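Pikerico Youth Shoreline Program
Spring Progress Report to the Iyer Fund

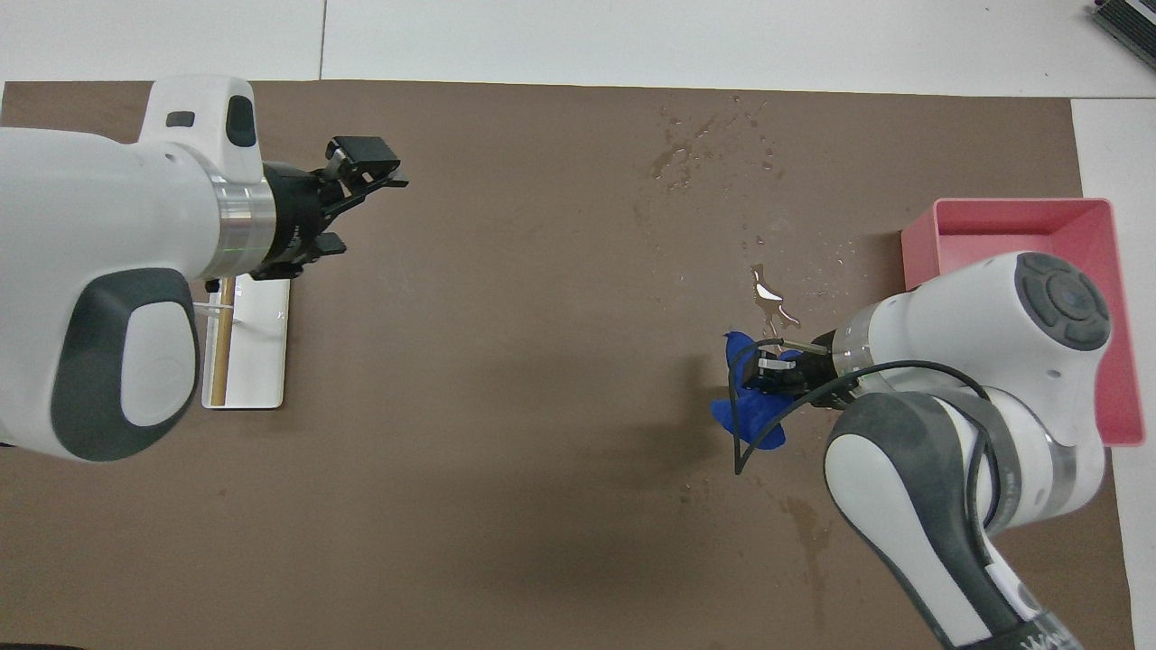
Work table with brown mat, two white robotic arms and a wooden dowel in a white stand.

Reporting period: January through April
Submitted by: Rosalía Miranda, Program Director

Enrollment reached 118 students in this period, drawn from 14 schools in the Okport district. Each school has named a student ambassador, and 10 of the 14 ambassadors have completed the training required under the grant agreement. The remaining four are scheduled to finish in May.

Students planted 2,103 mangrove seedlings along the Taveo inlet. Survival counts will begin in the fall, and the results will be included in the year-end report.

One activity is behind schedule. The public talk series on sea level rise was planned for March but was postponed when the Okport library closed its main hall for repairs. A new location has been reserved for June — no change to the approved budget is requested.

Spending remains within the approved categories. Travel costs were lower than planned, and we ask the Fund's permission to move the unspent portion to student field supplies. A revised budget table is attached for review.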